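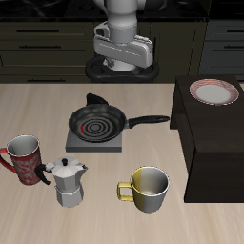 Ticket 18, Lurel club sim. Hi Corrado, me again! The stove task still won't score for us, and our class demo is in January, so I'm getting twitchy. The pan is on the burner with its handle off to the right, the moka pot and mugs are where the task file wants them, and the checker still says "object not placed." I've restarted Drukadow 2 times (and reinstalled it once, ugh).
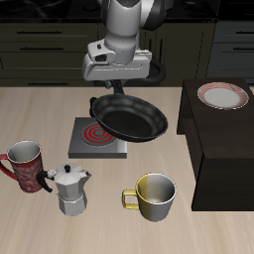
Page 2 of 5

Next I looked at the lift. The burner is glowing red and the gripper has the pan by the handle, tilted but up in the air, so I don't think the grasp is our problem. Could the checker be reading the pan's height from the wrong origin? Mesitz had that bug with their bowl.
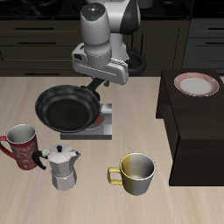

Still to try
Swap in the old pan model, rerun with the same seed, and send you the log tonight.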